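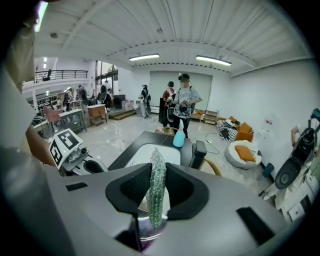
Oldřich Brabec would like it known that he did not pick the beanbag. He runs the public side of Memar, a robotics outfit that occupies one tall room in Brostthorpe, and he has been asked about the furniture more often than about the machines. The beanbag is zebra-patterned and sits against the back wall among orange cushions, beside a fluffy white seat that looks as if it should be fed twice a day. Everyone else was on their feet when I arrived for the open day, one of them with a dark, marker-tagged device in hand, and a spray bottle stood at the corner of the nearest table like a chaperone. "People come in expecting a factory," Brabec said. "Then they see that thing and relax. I've stopped fighting it."

The visit was billed as a demonstration, a word that had led me to hope for a robot. What I got was a gripper with a handle. You hold it, you squeeze, two black fingers close, and whatever you manage to pick up becomes a lesson for a machine that will try the same move later. I asked Brabec where the machine was.

"Upstairs in a crate, mostly," he said. "You're the robot today."

I have been called worse. My instructor was Lụa Đoàn, who trains the regular operators and has the patience of a person who teaches parallel parking. Her first instruction was to slow down. Her second was to slow down again. I had picked up a cloth and put it back in what I thought was fine style.

"You picked it up like you were stealing it," she said.

The trouble, as she explained it, is that people are too good at this. We grab a thing while looking at the next thing. We fix a bad grip on the way up and never notice we did. "Your hand is very clever and it doesn't leave notes," Đoàn said. "So we take your hand away and give you two fingers, and now you have to think about it." I asked whether anyone enjoys that. She said the first hour is annoying, the second is peaceful, and after that they have to be reminded to eat.

Do experts make better teachers? She wobbled her head at this. A former pastry chef on her crew is superb. A watchmaker lasted one shift. "He kept wanting to do it in one perfect motion. I need the fumble too. If the robot only ever sees perfect, it has no idea what to do when it drops something."

I dropped something a moment later and was thanked for it.

Liviu Cârstea works on the software, which is called Breranent for reasons he declined to go into. ("There was a vote. I lost.") He is a tall, mournful man who answers questions after a pause long enough to make you want to withdraw them. The black-and-white square markers on the grippers, he told me, help the system work out where the tool is and which way it's facing. Could I cover one up, just to see? Pause. "You could," he said. "Then I would be here until nine."

By September his team had 2312 usable recordings of a single job, folding a hand towel. I said that seemed like a lot of towel.

"It is almost enough," said Cârstea.

What would be enough?

"When I show it a towel it hasn't met and I'm not nervous."

He doesn't believe in the household robot that does everything, or not on the dates people like to put on slides. He would settle for one that clears a table without being told which table. His own apartment, he volunteered, is a mess, and he finds it restful.

Visitors came through in groups of four, which Brabec says is the most the room will take before elbows become an issue. In my group was Annick Caron, a retired physical therapist, who turned out the best folder of the afternoon and was plainly aware of it. She had spent her career teaching people to use their hands again after injuries and found the whole business familiar. "You break it down into small pieces and you don't get cross," she said. "I could have told them that for free." Đoàn wrote her phone number down.

I put it to Brabec before leaving that he had talked a roomful of strangers into doing his chores. He considered this for a while, or pretended to.

"They're not my chores yet," he said. "Come back in the spring. If the robot's out of its crate you can watch it fold, and you can have the beanbag."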